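Gripper sim: dark fingers vanish against dark counter in wrist camera view

Asked in Home Builds, November

I'm putting together a kitchen setup in simulation before I commit to anything in the shared shop (Mackay, the one with the cold floor). The project is called Plikitz and it's meant to pick small stuff off a counter and put it away. I went with a dark marble texture because it matches the counter I have at home, and now my finger detector is a mess. It wanders off and locks onto the veins in the stone instead! I've run 409 frames through it and more than 50 came back with the fingertips in the wrong spot. Wrist view with the fingers wide open:

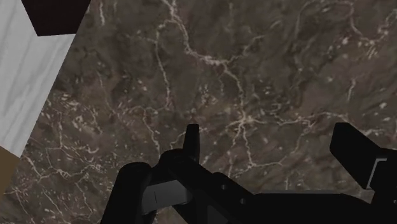

Page 2 of 8

The bright veins between the fingers seem to be what it likes best. I'm using Sesosard for the edge detection, pretty much on default settings. Do I brighten the lights, change the counter, or what? I'd rather keep the marble if I can.

Answer 1

Lights first. That view is really dim and your gripper is close to solid black, so there isn't much for an edge finder to hold on to. I'd add one soft light off to the side and run the same frames again before touching anything else. I had the same headache with a granite texture in Illow and a fill light got me most of the way (then I got lazy and made the counter beige).

Answer 2

Why are you detecting the fingers at all? It's a sim, you've got the joint positions. Project the tips into the camera and skip it.

Answer 3

Agree with the one above for the sim, but if you're headed for real hardware you'll want the detector anyway. Try varying the counter texture from run to run so it stops caring about veins. I'd also keep a second camera off to the side for checking, so you can tell a bad detection from a bad pose. Mine's set up like so:
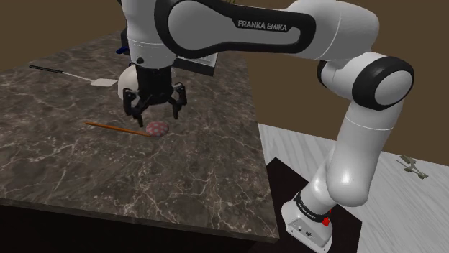 Side view, fingers open over the counter

Pull up both views at the same time step and you'll sort out the bad ones pretty fast. Oh, and turn down the contrast on the stone a little, you can keep your marble that way.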